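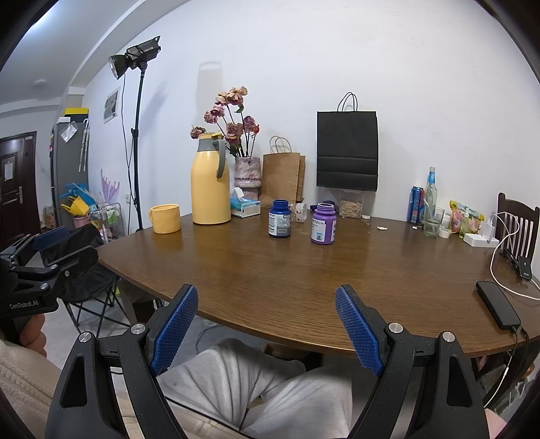
I've been meaning to write this one up since December, so put the kettle on, it's a long thread! It's about learning to write letters again, the paper kind, with a stamp, at the age when most of my friends have given up on email. I do my writing at the dark brown wooden table with the curved front edge, the one pushed up against the white wall, and if you've ever tried to square up a sheet of paper against a curve you'll know my lines wander uphill from the first word.

It started with my old neighbour Lacey Sedgwick, who moved out to Fodgate when her knees got sick of our stairs. We rang each other for a while, but she's hard of hearing in one ear and I mumble, and most of our calls were the two of us shouting "what?" and then laughing. So she wrote to me. Four pages, both sides, mostly about a plum tree.

I hadn't had a real letter in years. I read it standing up in the hallway with my coat on, then sat down and read it again, and then I felt a bit panicky about having to answer it. What do you say to a person in ink, when you can't go back and fix the silly bits?

My first try was dreadful. I wrote it like a work email. I think I used the word "regarding". I posted it anyway, and Lacey wrote back and said it was lovely to hear from my bank.

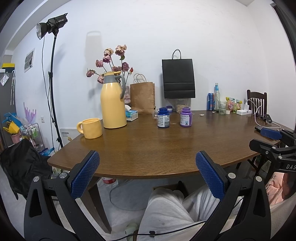

So after that I made myself write the way I talk, brackets and all, and it got a lot easier. I stopped saving up for big news, too. The best bits of her letters are always the small ones: what she had for tea, which magpie is bossing which, the fellow at the Fodgate post office who reads the postcards and will tell you so.

A few people have asked what I use, so here goes. The pad is a Jitaru, the plain cream one with 50 sheets, and I like it for being thick enough that the ink doesn't come through. The pen is a cheap blue one from the chemist. I did try a fountain pen (a Traron, a present, very handsome) and I'm sorry to say I got more of it on my cuffs than on the page.

I write on Thursday evenings after the dishes are done. If I leave it for "when I have a minute" the whole month goes by. Two pages is plenty! I used to think a short letter was rude, and Lacey set me straight on that. She said she'd sooner have a short one this week than a long apology at Easter.

I've kept all of hers in a biscuit tin. There are 29 now, and last weekend I got them out and put them in order, meaning to take ten minutes over it, and lost the whole afternoon. You forget so much. I'd completely forgotten the saga of the Trekent bus and the runaway pumpkin, and I was on that bus!

My nephew worked out that she and I live roughly 4,000 kilometres apart, and he wanted to know why we don't just do video calls. We do, sometimes, at Christmas. But I can't take a video call out of a tin and read it again in my slippers.

If there's somebody you've been meaning to get in touch with, have a go. Start in the middle, with whatever's going on out your window. Don't copy it out neat.

And if you do write to someone, come back and tell me how you went, I'd love to hear. I'm off to answer number 29, where she's asked me three questions about jam and I only know the answer to one of them.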